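Pre-Release Checklist: The Gaillard Promise (Tikus Romance, Book 3)
Checked by Anatole Le Goff, September 1, 2018 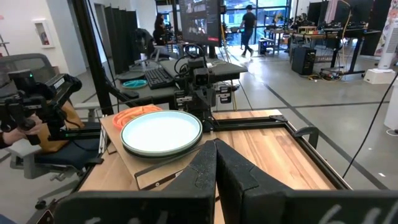
Go through every line before the files are sent to the stores. Mark OK, FIX or N/A and leave a comment if it is not OK.

Front matter
Title page matches cover: OK
Copyright page: FIX. Still carries the Book 2 copyright line.
Series list in reading order: OK
Content note: OK. Moved ahead of the dedication as the author asked.

Text
Chapter headings run in sequence: FIX. Two chapters are numbered 11.
Hero's last name spelled one way: FIX. Finberg in most places, Finburg in the wedding chapter.
Point of view named at the start of each chapter: OK
Scene breaks show on phone and tablet: OK. Checked on both.
Last proofreader changes entered: OK

Back matter
Link to Book 1: OK
Newsletter link: FIX. Goes to the old sign-up page.
Teaser for Book 4: N/A. Dalach is holding it until November.

Cover and blurb
Cover readable at thumbnail size: OK. The subtitle is small but I would leave it.
Blurb under the store limit: OK. 3828 characters with spaces.
Blurb gives away the ending: FIX. Last two sentences should go.

Review copies
Reader list up to date: OK
Copies marked "not for resale": OK

Result: not ready. Five items to fix. Send me the new file and I will recheck those lines only.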